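We use cookies to remember your basket and to see which pages get read. Accept all | Only the needed ones

Rulano Kitchen Table Set, for recording arm demonstrations

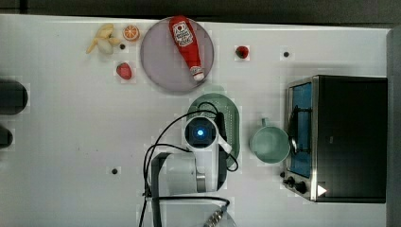
The Rulano kitchen set on the white top, with the arm over the colander and the ketchup on the plate.

I've been meaning to rewrite this page for ages. The old one was a list of parts with a price at the bottom, and people kept emailing me to ask what they'd be doing with it all day, so let's start there!

The Rulano is a table, a box of kitchen bits and a recording package, sold together, for anyone who wants to teach an arm by showing it. You bring the arm. You sit (or stand, I prefer standing) at the controls, drive it through a small job like putting the strawberry in the colander, press save, muddle everything up and do it again. Every go is stored as one episode with the camera views, the joint positions, the gripper opening and a line of plain text saying what the job was. Once you've got a decent pile of episodes you hand them to whatever learning code you use. We don't sell that part and I'm happy to leave it to you.

I'm Tumaini Muriithi and I look after the table sets at Fleneck. I also record on one most weeks, so if I sound fussy about mugs further down, that's where it comes from.

What's in the set

The food is toy food: bananas in a bunch, an orange slice, a strawberry and some smaller fruit. It doesn't go off over a weekend and you can drop it as much as you like. The ketchup is an ordinary bottle shape, and I'm very attached to it as a training object. It's long, it has an obvious top and bottom, and it can lie at any angle you please, so it forces you to think about which way the gripper is turned before you go down. If your system can pick up the bottle from any direction on the plate you're doing well.

Then the crockery and so on. You get the big round plate, the oval colander and the mug. The plate is there as a place to put things on, the colander as a place to put things in, and the mug does both jobs badly and is brilliant for that reason. Customers tell me the mug is the hardest thing in the box. I agree with them. You can go for the rim or you can go for the handle, and if two people are recording and one's a rim person and the other's a handle person, your data ends up with two habits in it. Decide early and write it on the instruction card. (Or keep both on purpose and say so in the text line, "pick up the mug by the handle", and then you've got two jobs for the price of one.)

The toaster oven is the extra that doubles the size of the delivery. It's optional. If you're only after pick and place, save your money. If you want doors and knobs, have it, but leave the plug off the wall and treat it as furniture! We never supply it for cooking on the table and the warranty doesn't stretch to it.

You also get 26 printed instruction cards. They're jobs written the way a person would say them. "Put the strawberry in the colander." "Take the ketchup off the plate." "Move the mug away from the oven." I spent most of last November rewording them with Remo Lüthi, who does our recording software, and we argued a lot over "next to" and "beside". We ended up keeping both, on different cards, and letting people use whichever came out of their mouths.

The recording package

It's called Mujić and it runs on the computer you already have next to the arm, as long as that computer isn't ancient. One window, big buttons. You choose a card, press start, do the job, press stop, then mark it as good, poor or bin. I'd ask you please to use "poor" properly. A poor episode is one where the job got done but you fumbled, say you bumped the plate on the way in or needed a second try at the orange. Don't bin those. Plenty of our customers train on the good ones first and then find the fumbles useful later, when they want the arm to cope with its own mistakes. Bin is for the phone ringing halfway through.

There's a shuffle button too, and it's my favourite thing in the package. Press it and Mujić shows a little plan of the table with the objects put in new places, and you lay the table to match. Left to ourselves we all put the banana back in the same corner. I did it for a whole morning once, and the model that came out of that morning was superb at bananas in that corner and lost anywhere else.

Episodes are saved as one folder each. You can open the pictures in anything and the joint log is a plain table of numbers, so you aren't tied to us if you change your mind. There's an exporter for the common training formats and Remo adds to the list when people ask nicely.

How a session goes at ours

I do batches of 20 episodes on one card and then change card. More than that and I stop looking. Between batches I get up, check the cables haven't wandered into the camera's view of the gripper (they will) and have a look back through a couple of episodes at double speed. Watching yourself at double speed is a bit humbling, but you spot the dithering straight away, all those small pauses over the object while you made up your mind. The model learns those as well. It'll hover over a strawberry like it's waiting for a bus.

Try to do the whole movement in one go, at a steady pace, a bit slower than feels natural. Start from somewhere different each time. If you always start with the arm folded back at home, it'll only know the way from home.

Change the clutter as well. I leave things on the table that have nothing to do with the job on the card. If the card says strawberry, the bananas and orange can stay out, and so can the ketchup. Once people get going they tend to tidy up so the job is easier to drive, and I do understand it, but kitchens aren't tidy and you want the arm to ignore what it wasn't asked for.

A first proper test, if you'd like one from me: pick three cards, record 13 batches across them with a shuffle after every episode, train, and then try it with the plate turned up somewhere you never put it. You'll learn more from that one afternoon of trying it out than from this page.

Fitting your arm

The top takes a bolt-on plate and we cut that plate for your arm before we send it, so tell us the make and model when you order. Arms with a long reach are fine but you'll want the deep version of the table. Run the cables with some slack in them near the wrist. I know loops of cable look untidy, but a tight cable will pull on the wrist when it turns over and you'll feel it in the driving before you see it.

Keep the emergency stop on your side of the table, within reach of the hand that isn't driving. Please also clamp the feet. An arm stopping hard can shuffle an unclamped table a finger's width across the floor and then your camera calibration is off for everything after that. Ask me how many episodes I lost that way! (No, don't.)

The top itself is white and plain. We do a grey too. I'd pick white for a first set, as pale crockery on a pale table is a fair test and the toy fruit shows up nicely in the pictures when you're checking through. If you have strong sunlight in the room, though, get a blind. Shadows that crawl over the table during the day are good for variety and horrible for a tired person trying to judge the distance to a mug.

Ordering

Sets are built at our Runitz workshop and go out in 5 weeks, a little longer with the oven. Spare food comes in a bag on its own and so do the cards. Lost strawberries are far and away our most common spare order. We now have over 13 labs and workshops on the current version, and if you'd like to talk to one before you buy, drop me a line and I'll put you in touch with someone who has the same sort of arm.

Prices depend on the arm plate and the table depth, so there's a quote form and not a basket button. I answer those myself. If you've got a strange arm, or you built your own, send a drawing with the hole spacing and I'll tell you whether we can do it.

Page last changed March 2022.

Reader comments

marek_w
Does the shuffle plan ever put things where the arm can't reach? We've got a shorter arm and I'm worried I'll be skipping half of them.

Tumaini
You set the reach once in Mujić at the start and it keeps everything inside that. Leave yourself a margin though, the very edge is miserable to drive.

Oonagh
We bought the set without the oven and now want the oven, obviously. Can it be added later or is it bolted to something?

Tumaini
It can come later, yes! It just sits on the table with a non-slip mat under it. Email me and mention your order.

bench4
Handle person here. My colleague is a rim person. We've given up and labelled them separately like you said, and the text line does seem to steer it most of the time. Still drops the mug more on the handle ones.

P. Adeyi
Is the grey top matt? Our overhead lights are awful and I had a shiny table before that washed out half the top camera.

Tumaini
Both tops are matt. I can post you an offcut of each if you want to put them under your lights first.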